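Noise from the ceiling, part two: the drop panels

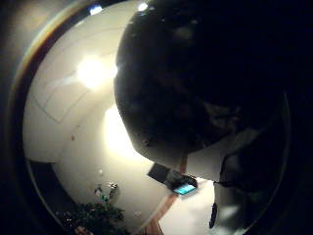
White ceiling, panel seams, one round light.

The first part covered the floor above. I had assumed the low hum in the back room came down through the structure, and spent most of April proving that it didn't. Several readers wrote to ask what happened after that, so these are the rest of my notes.

To recap the setup. The room sits at the end of a corridor in a converted office building in Sarnden. Panels hang from a grid, with a void over them that carries the supply duct, the sprinkler line and a lot of cable left behind by earlier tenants. The walls stop at the grid on two sides and run up to the slab on the other two. I didn't know that last part when I started, and it accounts for most of the mistakes.

The hum is at 194 Hz. I measured it with a cheap USB microphone and a free spectrum analyzer, and checked it with a second microphone before trusting it. The peak is narrow and doesn't drift. It starts when the air handler starts and stops a few seconds after the handler does, as the fan coasts down. There is a weaker peak at twice the frequency, which I ignored.

A steady tone like that comes from something turning at a fixed speed. The fan is the obvious candidate, and the nameplate speed multiplied by the number of blades lands close enough to the measured figure that I stopped looking for another source. What took longer was the path.

Paths I considered:

Down the duct and out of the diffuser. Easy to test. I packed the diffuser with folded towels and measured again. The broadband hiss dropped a lot, the tone hardly at all. Take the towels out afterward. I left them in overnight and the room was stuffy by morning.

Through the duct wall into the void, then through the panels. This is called breakout. Sheet metal is thin and a rectangular duct has large flat sides, which do very little at low frequencies.

Through the hangers into the grid. The duct hangs from threaded rod, and in two places the grid wire had been tied to the same rod. The metal of the grid was audibly buzzing at one of them when I put a screwdriver handle to my ear and the blade to the tee.

I dealt with the hangers first, as the cheapest fix. The grid wires came off the duct rods and went back to the slab on their own anchors. The duct rods got Indholm spring isolators, the small size. I bought 4 and they went in over an afternoon, with the handler locked out at the breaker. Leave the rod nuts finger tight until the springs have taken the weight, then adjust each one until the duct sits level. If a spring is fully compressed it is a solid rod again, and you have paid for nothing.

That removed the buzz but only a small part of the tone. My log has it at 3 dB, which is within what I can get by moving the microphone a foot to the left. I don't claim it as a result.

The void was next. I lifted every panel in the room, which I should have done at the beginning, and found the two short walls. Sound in the void was coming over the top from the corridor side, where the duct is largest. I had been treating the room as a box with a lid when it was closer to a box with a lid and two missing strips.

There are two usual ways to close that gap. One is to run drywall up to the slab, which is correct and a nuisance with a sprinkler line in the way. The other is a plenum barrier, a limp heavy sheet hung from the slab and sealed at the wall head. I used the Dasia sheet. It cuts with a utility knife, it is heavy, and it doesn't want to go around a pipe. Cut the slit from the bottom edge up to the pipe, wrap, overlap and tape both faces. Check the fire rating of anything you put in a void that carries return air, and ask the building before you order it. Mine wanted a data sheet and took a while to read it.

Materials for both walls came to almost 270 dollars, sealant included. The sealant went further than I expected. The tape didn't.

With the barrier in and the panels back, the tone fell by 11 dB at the desk. I can still find it on the analyzer. I can't hear it over the laptop fan unless I go and stand in the far corner, where the room mode piles it up.

Some loose ends:

I also tried laying mineral wool on the backs of the panels, 24 of them, before doing the barrier. It helped with speech from the corridor and did nothing measurable for the hum. It stayed up there.

The light fitting rattled for a day after I put the panels back. One clip wasn't seated.

I logged everything in Pace, which exports a plain CSV. Files are on request — the column headers are a mess and I haven't cleaned them up.

Part three will be the door, once the new seals arrive.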